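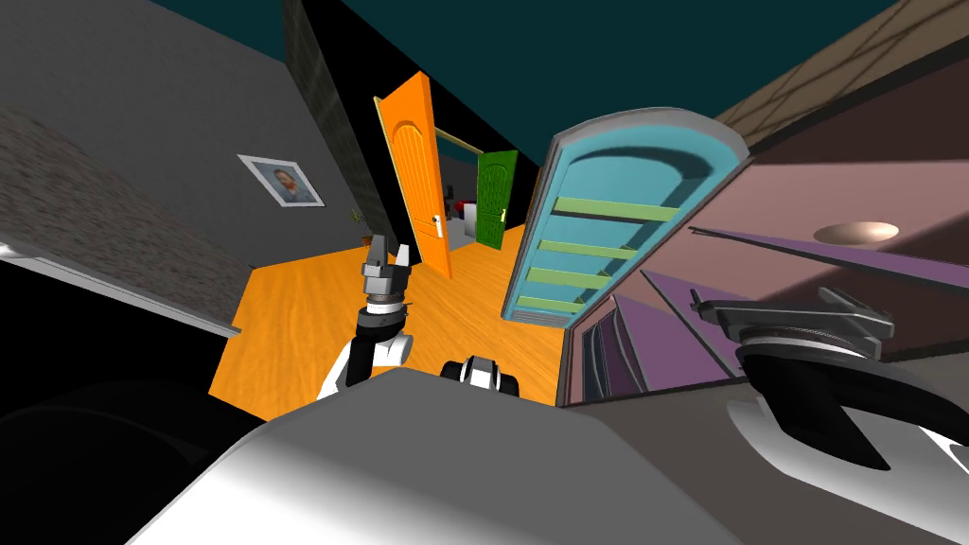 Tamsin Orrell
Electronics bench and whoever-is-left-over on software, Laltholm shared workshop

03/10/2021

Spent the evening in the Urio house instead of at the bench, against my better judgment. The bench side is stuck until the replacement wrist bearings arrive from Poltgate, so it was either this or sweep.

State of things for anyone picking this up: the Kavitz build has a torso, a left arm that moves properly, a right arm that moves when it feels like it, and no grippers worth the name. In Urio it has everything. Two arms, two nice gray parallel grippers, glossy casings, no cable ties. I keep having to remind myself that the thing on the screen and the thing under the tarp share a parts list and not much else.

Tonight's job was the hallway. The orange door is the one I care about. It has a lever handle, and a lever is what we have on the real door between the workshop and the kitchen, so if the sim is going to earn its keep anywhere it ought to be there. The plan was to bring the left gripper up off the floor, past the potted plant, and get to the handle without hitting anything.

The script ran 8 times. It reported 7 good ones. I don't believe it, and I want to write down why before I get talked out of it.

First, what counts as good. The script checks that the fingertips end up within 5 mm of the target and that no collision was flagged. That is all it checks. It doesn't ask whether the fingers closed on anything or whether the lever turned. I went back and watched the replays one after the other, and in most of them the gripper arrives beside the lever, stops, and is declared a winner. My niece's remote control car could do that.

Second, collisions. The plant is either very forgiving or not in the collision list. I drove the left gripper straight through the leaves by hand to see and got no flag at all. The wall does flag. The mauve-pink cabinet flags on its big flat surfaces, but I couldn't get the round knob to flag whatever I did with the right gripper, and that is exactly the sort of thing a real finger plate would catch on. Somebody needs to go through the house object by object and see what is solid and what is scenery. I've started a list in the shared folder, no promises on finishing it.

Third, the right arm. In a hallway that narrow it is mostly in the way. With the left gripper down near the floor and the right one over by the cabinet they end up facing each other across the opening, and you can see the blue door between them, which looks very purposeful. It is not purposeful. The right arm has no task in this script. It's sitting in the pose I typed in at the start to keep it away from the torso, and it would be just as happy in any other. I mention it because the last time we showed people a replay they all asked what the second arm was getting ready to do.

Friction. I've said this before and will go on saying it. The floor in there looks like wood and behaves like whatever number is in the settings file, which was left at the default when we installed it. Our floor is painted concrete with grit in it. The finger pads are the same story. Until we measure pad grip on a real lever, with a luggage scale if we have nothing better, any sim result about pulling a handle is decoration.

Joint speeds. Also default. The simulated shoulder gets up to speed instantly. Ours takes a moment, then overshoots, then thinks about it. I put a crude lag on the shoulder and elbow (a first-order filter, values taken from the November bench log) and reran. Same 8 starts. The script still says 7, but the one it fails is now a different one. That bothers me more than a worse score would have. If I slow the joints down and the total doesn't budge, I suspect the test isn't looking at the arms very hard.

Things I will admit were useful:

Reach. With the base parked where we usually park it, the left arm can get to lever height without the elbow going into the torso casing. I measured the same thing on the real one with a broom handle taped to the forearm and the two agree well enough for me.

Seeing how much of the view our own body takes up. The torso and the right forearm casing between them hide a good part of what is low and close. We had talked about putting the spare battery on the front of the chest. I'm now against it.

Also the total frame count, 2,170 saved so far across all the hallway runs, is small enough to live on the old laptop. I had been told we would need a new drive. We don't, at least not for this.

Not done: the green door at the far end. It is already partly open and has a small gold handle I haven't tried yet. There was some enthusiasm for making the robot go all the way down the corridor and through it. I would like it to do one door first, and to do it in a way that a person standing next to it would agree was doing a door.

Changes made tonight, so nobody trips over them:

Success check now wants lever rotation as well as fingertip distance. Old check is kept under its old name with _loose on the end.
Lag filter is on by default for both arms. Turn it off in the settings file if you must, and write it in the log if you do.
Left gripper starts slightly open. It used to start shut and then open on the way up, and I could never tell which part of the motion was failing.
Plant added to the collision list. It is now a solid lump somewhat bigger than it looks. Good.

Ran the new check once before packing up. It failed. The gripper got to the lever, closed, slid down and came off the end — much more like what I'd expect from our hardware, and the first replay of the evening I'd be willing to show anyone.

For next time at the bench: luggage scale, masking tape, and the scrap lever from the bin by the drill press, screwed to a board so we can clamp it. If the bearings have come, the wrist goes together before anybody opens Urio again. The bolts for it are in the margarine tub on my shelf, the short ones only. The long ones in there belong to the lathe guard and need to go back.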